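How Do Game Worlds Get Made? (And Why Do Bosses Cheat?)

by Yamila Ojeda
for readers 8 and up

OK so you're in a game. You walk up to a big castle. Door creaks open. Torches flicker. A giant stone knight stands up and you have 2 seconds to get out of the way.

Who made all that? Lots of people. Let's go fast, there's a lot to cover.

First: shapes

Everything in a 3D game is made of triangles. Yep. The castle, the knight, the knight's nose. Tiny flat triangles stuck together edge to edge. A simple wooden barrel might use 875 of them. The stone knight in Rerari (that's the game I'll keep talking about, it's a dungeon game for teams) uses 3000 just for his helmet. More triangles = smoother and rounder. But also more work for your computer. So artists save them up for stuff you look at close.

Next: paint

Triangles start out plain gray. Boring. So an artist makes a flat picture called a texture and wraps it around the shape, like wrapping paper on a present. Bark for a tree. Rust for a gate. Wood for a floor. The floor isn't bumpy at all, it just looks that way!

Then: light

The computer pretends there's a sun, or a lamp, or a torch. It works out which triangles are bright and which are in shadow. Then you move one step and it has to do it all over again. Lots of times every second. Phew. 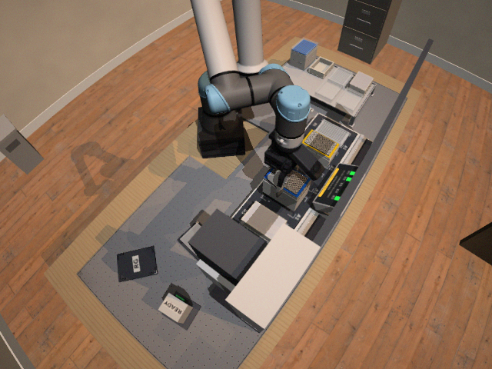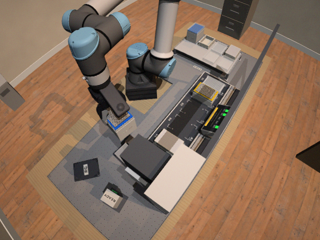
Now the fun part. Bosses.

A boss is a big bad guy at the end of a level. The stone knight is called Bogdan and he's waiting at the bottom of a place called Brernholm. He looks smart. He isn't really. He's following a list of rules, kind of like this:

If a player is close, swing the hammer.
If a player is far away, throw a rock.
If I'm almost beaten, get mad and go faster.

That's it! A computer checks the list again and again, super quick. When you figure out the list, you can beat him. Stand close, wait for the hammer, roll left. My cousins got him on try 27.

So do bosses cheat? Well... a little. Bogdan always knows where you are, even if you hide behind a pillar. The game just tells him. So the people who make the game have to slow him down on purpose. He lifts the hammer way up before he swings, so you get a chance to move. Game makers call that a "tell." No tell, no fun.

Playing with friends

Harder than it sounds. Say you're in one house and your friend is across the ocean. When you jump, your game sends a tiny message to a big computer called a server. The server tells your freind's game "hey, she jumped." If the message is slow you get lag. That's when your buddy walks into a wall for a while and then pops up somewhere else.

Words to know

Texture: the picture wrapped around a shape.
Tell: a hint that a boss is about to attack.
Server: the computer in the middle that passes messages.
Lag: when messages show up late.

Try it

Grab paper. Draw a boss. Write three rules for it, starting each one with "If." Then give it one tell. Have somebody else play the hero and see if they can guess you're rules.

Next time Veronica Oprea explains where the music in Millanitz comes from. Bring headphones.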